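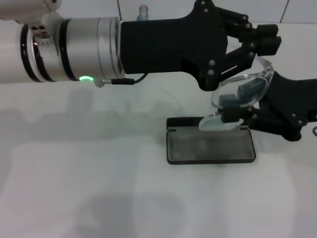 Figure 1. A curved clear piece over the black tray.

1. Background

Our project for the Grondendale workshop module was on storing clear plastic pieces between cutting and assembly. The Hapeta display needs 110 of them and the first lot were stacked in a cardboard box under the bench. By February a good part of that lot had fine scratches on the inside of the curve and could not be used.

The brief was to find a way of laying the pieces out that kept them apart and could be done on an ordinary table. We were given a budget of 400 in course credits and spent almost 200.

2. Trays

We compared deep boxes with shallow trays. Deep boxes take up less shelf space, but you have to reach past the top pieces to get at the lower ones, and they slide against each other when the box is carried. Shallow trays hold a single layer. Black was chosen over white, as clear plastic on a white surface is hard to see and the edges get knocked.

Darcy Sheehan cut the felt liners. The first liners were too thick and the pieces rocked on them, so we changed to a thinner felt from the Rullutia stock cupboard.

3. Handling

Pieces should be held by the edges and lowered straight down. Sliding them into place marks the surface, even on felt. We also tried putting them down with the curve facing up and with the curve facing down. 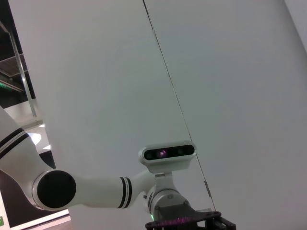
Curve up was better for most sizes, with only the long edges touching the liner. The smallest size tipped over either way and went into paper sleeves, which we had wanted to avoid.

4. Results and remaining work

After 2 weeks in the trays the test pieces had no new marks that we could find under the desk lamp. Dust was worse than in the box. A lid would fix this but the trays we bought do not come with one, and the sheet card we used sagged in the middle. The next group should start with the lids and check the tray height against the shelves before ordering more.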